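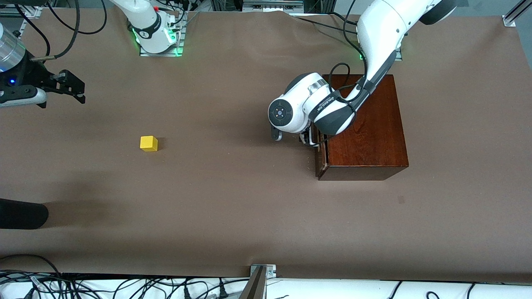

Where can people in Lilstead take a small wooden box that needs a new home or a bit of repair?

The Kavanagh Street hall will accept them through the end of June, from 10 a.m. to 4 p.m., at the side entrance facing the parking lot.

The Lilstead Box and Drawer Exchange opened this month with 23 boxes on its shelves and now has a good many more. Most are the kind that sit on a dresser or a desk: jewelry boxes, letter boxes, tea boxes, recipe boxes and small chests with a drawer or a hinged lid. Anyone may bring one in, and anyone may take one home. There is no charge either way, though a jar by the door collects money for glue, felt and sandpaper.

Tomás Mac Giolla, who repaired furniture in Rondbridge before he moved to Lilstead, runs the exchange and does most of the bench work. He said the reddish finishes are the ones people ask for first.

"Mahogany, or anything stained to look like it," he said. "People remember one from a grandparent's bedroom. They don't much care what was kept in it."

Boxes that come in with a stuck lid or drawer go to the back table, which is covered in brown paper and changed when it gets too stained to work on. Mac Giolla said most sticking comes from damp storage, usually a basement or a garage. He leaves the box indoors for a week before doing anything to it. If the lid or drawer still binds, he rubs the edges with plain candle wax, and only then reaches for sandpaper.

He asked that people not force a lid at home with a knife or a screwdriver. The wood along a seam is often thin, and a chip there is harder to hide than a scratch on top. He also asked that owners leave the old finish alone. Spray polish can leave a film that has to be cleaned off before any repair to the surface.

"A dry cloth is plenty," he said. "Bring it dusty. I don't mind dusty."

The exchange grew out of a school supply drive last year, when the hall was given a large lot of household goods from a closed storage business on Skorka Road. The lot came to around 800 pieces, and the boxes were set aside because the people sorting it could not agree on where they belonged. They stayed in a closet until this spring, when the hall needed the closet for folding chairs.

A few of those boxes still held things. Mac Giolla said he has found buttons, foreign coins, keys and a set of wooden game pieces, and in one case a packet of letters that was returned to a family in Rondbridge. Small items with no clear owner are kept in a tray at the front desk and may be looked through during open hours. Anyone who gives a box is asked to check it first, including under the lining and behind the drawer.

The hall will take boxes up to the size of a microwave oven. Larger chests, kitchen drawers and cabinets cannot be stored. Boxes with live woodworm or heavy mold will be turned away at the door, and so will anything painted before its owner can say what kind of paint was used. Locked boxes without a key are fine.

Linings are being replaced on request. Green and dark red felt are on hand, and a visitor who wants another color can bring a piece of cloth at least as large as the inside of the lid. Relining takes about a week. Hinges take longer, as small brass ones have to be ordered in and the last order was late.

Children's boxes are shelved separately on the low rack near the windows. These are plain, with no locks and no small metal parts, and may be painted or drawn on after they are taken home.

Two evening sessions on basic care will be held in Room 7, both starting at 6:30 p.m. The first covers cleaning and waxing, and the second covers drawers and loose joints. Space is limited at both, and people are asked to sign up at the front desk. Those attending should bring a box of their own if they have one.

Boxes left over at the end of June will go to the hall's rummage sale. Questions can be left at the front desk or by phone at extension 403.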